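Trilitz wants 2,313 demos. Ngọc Khương is doing most of them by hand

Posted Friday, June 19, 2026

Caught Ngọc Khương between sessions, so this is written up fast. She collects demonstrations for Trilitz, the cup and block project at Surkedthorpe. Means she drives the arm through a small job, start to finish, and the recording goes into the pile the model learns from. Then she does it again. I had a list of questions and got through maybe half.

First one was how long she'd been at it. Since January, she says. "I thought it would be a month. They told me 500 episodes and I said fine, I can do 500, that's a lot of podcasts." The target moved. It's 2,313 now, a number that came out of a spreadsheet and that she has stopped asking about.

What does a good day look like? "Boring. A good day is when every file opens and I don't have to redo the morning." Bad days are mostly sync trouble. The wrist camera and the fixed camera drift apart and the episode gets thrown out, even if the motion in it was lovely. She lost 13 in a row once that way and went home early.

I asked about the wrist view, because the first time I saw one of these recordings I couldn't tell what I was looking at.
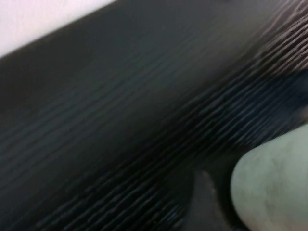

"You get used to it," she says. Everything is close and tilted and it moves when you move. New people at the controls want to stare at the wide camera the whole time and she makes them switch. The model gets both, so the person should be able to work from both. Her rule is one full afternoon on wrist view only before any of your episodes count. People hate it. They come out better though, she says, less of that nervous hovering right before a grasp.

Hovering is a big subject with her. A learning system copies what you do, including the parts you didn't mean. If you wait over a block for two seconds while you make up your mind, it learns to wait over blocks. "We had a version last winter that would go down, stop, come up a bit, stop, go down again. And everybody in the room looked at me. Because that's me. That's exactly how I do it when I'm tired."

So now she takes breaks. Real ones, off the chair.

We talked layouts next. Early on they set the table the same way each time, with tape marks, and the first model was great at that table and useless at any other. Now she changes it between episodes. Cups swapped, blocks turned, sometimes things added that have nothing to do with the task so the model learns to leave them alone. She doesn't use a random generator for it. Tried one - "it put everything in a heap in the corner, or it put things where the arm can't reach, and I was spending longer fixing it then doing the episode."

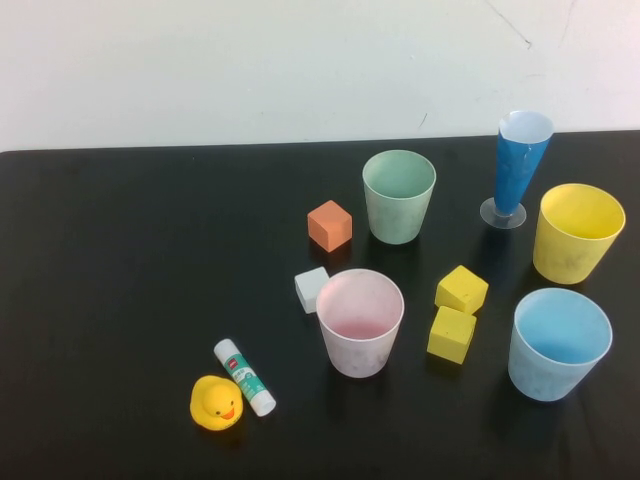 Tạ disagrees with her on this, and said so when I brought it up later: people think they are being random and they're not, they have favorite corners, and a thousand hand-made layouts can end up being the same forty layouts with small changes. Tạ would take the generator with a reach limit on it and live with the heaps.

Ngọc's answer to that was a shrug and "then he can set the table." She does admit to favorite corners. She keeps a rough sketch now of where she put the stuff in each session and looks at it on Mondays to see which parts of the table she's been ignoring.

How much of it gets kept? More than 1,000 episodes are through review so far. Review is the slow bit. Somebody has to watch each one and trim the ends, and mark if the grasp slipped. The misses aren't deleted. They go in a seperate folder, and she'd like to see a model trained on the recoveries, where the first try fails and the second one lands. Drurnis, who she shares review with, is less sure.

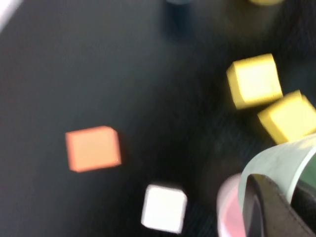

Blur is the other fight in review. One side wants every smeared frame out, and she wants most of them left in. The arm moves, the picture smears, and it'll smear on the day the model is running too. Her test is simple enough: can you still tell what's what. If the orange cube still reads as an orange cube off by itself, and the two yellow ones still read as two, she keeps the frame. Where the yellows turn into one long yellow thing she flags it and lets someone else decide. She says close pairs like that are what she'd spend the rest of the budget on if it was up to her, same color, nearly touching, one turned a bit. Blocks with lots of room are easy. She has plenty of those.

Last question, would she do this again on another project. Long pause. "Ask me when I'm at 2,313." Then the next session was starting and she went back in.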